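Laundry corner - the gallery

I have been meaning to put these up for weeks, and now that the sorting table is finally in use I have run out of excuses! Hayley Mapplebeck asked for a page that shows how we do the washing at Ackroyd, so here we are, with a line or two for each.

The table
Wide, white and easy to wipe, and a good height for folding if you have a back like mine. We try to keep one end clear for the finished piles - towels first, then tops, then the endless socks.

The blue basket
A plain plastic one in the palest blue, with slots along the side so you can see the stripes and the bright reds and pinks before you have even tipped anything out.
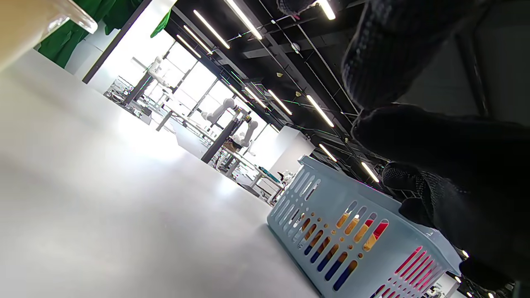

I do love a bit of colour on a grey morning, and it makes pairing things up so much quicker. More to follow in July, once the new shelves are up.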